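Fadi Matar
11/27/22

Thread on moving apartments with a 540-square-foot limit, for the people who asked after my last post. We moved from Cavenholm to a smaller place in Selau in October. Most of this is what we did with our stuff and what it cost us in time.

First, the old place. We had lived there long enough to stop seeing what was in the closets. The hall closet had two broken umbrellas, a bread machine, my college notebooks and a tent with no poles. We had paid rent on that closet the whole time.

I started with paper. Bad choice. Paper is slow, and every folder has one thing in it you need. If you are moving soon, do paper last, or put it in one box and carry it over as is. I spent a whole weekend on paper and got one shelf clear.

Books went faster. I kept what I had opened in the last few years plus anything with writing in it from my father. The rest went to Hussam Bataineh, who runs the used table at Masri Books. He took almost 100 of them and gave me store credit. I have already spent half of it, so the shelf is filling up again.

Furniture. Measure the doors at the new place before you decide what to keep. We measured the rooms and the elevator and forgot the bedroom door, which is narrower than the others. The dresser is now in the living room and holds board games and the good tablecloths. It will stay there.

The couch did not make the trip. It was too long for the wall and Lina has disliked it since we got it. Jihad Qudah came with his brother and took it away for his basement. They got it down the stairs in ten minutes, so I think I had been making a fuss over it.

A word on movers, since I got several messages on this. We used a company called Drudell. Two guys and a truck. They were on time and they wrapped the mirrors without being asked. They charge by the hour and the clock starts when they leave the garage, so ask where the garage is. Ours was across the river. I would use them again and have more boxes closed before they show up.

We had boxes open when they came. Kitchen, mostly. I was putting forks in a pillowcase while a man stood there with a dolly. Pack the kitchen the night before, keep out a pan, two plates and the kettle, and eat eggs.

Labels: write on the side of the box and skip the top. You can't read the top once they're stacked. Also write the room it is going to. The old room doesn't help the person carrying it. We had nine boxes marked "small bedroom" and the new place has one bedroom.

What I wish I had labeled better: cables, medicine, shower curtain, lamp bulbs. We took the first shower with a bed sheet taped up.

Lina Sabbagh asked me to say that she packed the shower curtain correctly and I put the box under the bikes. Noted.

On the utility switch. Call earlier than they say. The website said three business days for the power and it took six. The internet was fine. The gas needed someone home for a window from morning to late afternoon, and he came in the last half hour. Bring a folding chair. I sat on a paint can and my back was bad for two days.

Deposit. Take pictures of the empty rooms, all the walls, inside the oven, inside the cabinets. Take them in daylight. Our old landlord tried to charge us for a burn on the counter that was on the move-in sheet. I had the sheet, signed, in the paper box I complained about earlier. So do keep some paper.

We got the deposit back, minus a cleaning fee I decided not to argue over. The oven was not my best work.

Living smaller, first month. The mornings are harder. Two people getting ready in a bathroom that size means somebody waits. We worked out an order: she goes first on weekdays and I go first on Saturdays for the market.

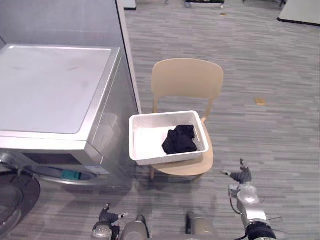
Cooking is easier than I expected. Everything is one step away. I got rid of the big stock pot and have missed it once. The counter is short, so I wash as I go, and by the time we eat there is one pan left. I used to leave all of it until after dinner.

Noise. The old building had thick walls. At the new one I know when the upstairs neighbor gets home and what shoes she wears. She came by in the first week with a plate of date cookies and asked if we could hear her. I said a little. She bought a rug. Good neighbor.

Storage under the bed works if the bins roll. The ones without wheels, I have not pulled out since we moved in. I could not tell you what is in them, so I am probably back to where I was with the hall closet.

One rule that has held so far: before a new thing comes in, we decide where it goes. A real place, with the door closed. This has stopped me from buying a waffle iron and a second desk lamp. It did not stop the store credit.

Several people asked if we save money. Yes on rent and heat. No on coffee, because I go out more to read and I buy something each time. I have not done the full math and will post it after the winter bills come in.

Þórarinn Hjaltadóttir asked in the replies how we handle guests. They sleep on a folding mattress in the living room next to the dresser. My cousin stayed three nights and said it was fine. He is also twenty-two and could sleep on gravel. For my mother we are going to rent a room down the street.

Things I would keep if I did it over: the step stool, the good broom, the second set of sheets. Things I would leave: every vase, the printer, and the box of jars I moved across town and then put out for recycling the same week.

If you are in the middle of packing, stop for the night when you start getting mad at objects. I threw out a perfectly good colander at one in the morning and had to buy the same one again.

Will answer questions tomorrow after work. Please don't ask me for the jars, they're gone.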